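Call for participants: bathroom item placement and tabletop set-up study

Clokarari is recruiting participants for a study of how people arrange small bathroom items on a table. The work covers toothpaste tubes, cups and similar articles used at a washbasin. Sessions are held at our Pakberg site and are led by Dzifa Agbenyega.

What the work involves

Participants work at a single wooden table with rounded corners. At the start of each trial the items are placed on the table by the session lead. The participant then moves them into a set arrangement, for example a tube standing upright beside a cup, or a tube placed inside the cup with the crimped end uppermost. Both hands are used throughout. The table is cleared between trials and the next set of items is put out.

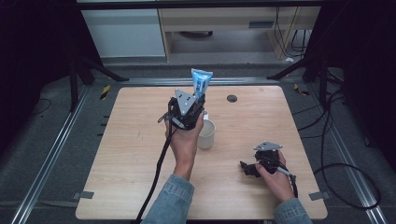
Each session lasts two hours, with a break at the midpoint. Participants attend six sessions in total. Written instructions are supplied for every arrangement and must be followed in the order given. Speed is not scored. An item that falls over should be stood up again and the trial continued.

Table surface

The table has a pale wood top with a visible grain. Trials begin and end with the surface clear of all items. Participants should not put drinks, telephones or keys on it at any time. Marks or spills must be reported to the session lead before the next trial starts.
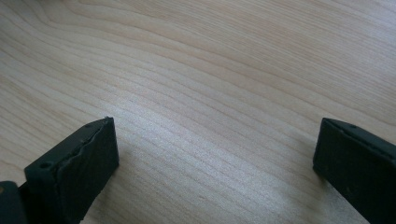 Table top with no items set out.

Requirements

Applicants must be aged 18 or over and able to work with both hands for the length of a session. Normal or corrected eyesight is required. Experience of laboratory work is not needed. Long sleeves are permitted provided they are close fitting at the wrist. Rings and bracelets must be removed.

There are 44 places. Applicants who took part in the January study may apply again, but first-time applicants will be given priority.

Payment

Participants are paid per completed session by bank transfer. Travel within the Pakberg area is refunded on production of a ticket or receipt. A session ended early by the session lead is paid in full.
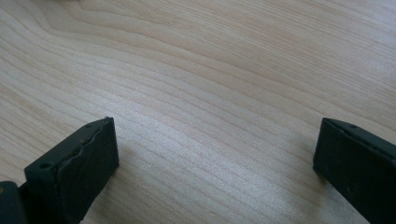

A short practice period is included in the first session and is paid at the same rate. Participants may withdraw at any point without giving a reason.

How to apply

Send your name, a contact number and the days on which you are available to Noemí Palacios, Room 41, Clokarari, Pakberg. Questions about access to the building should be addressed to Ezequiel Ochoa at the same address. Applications close on August 20, 2019.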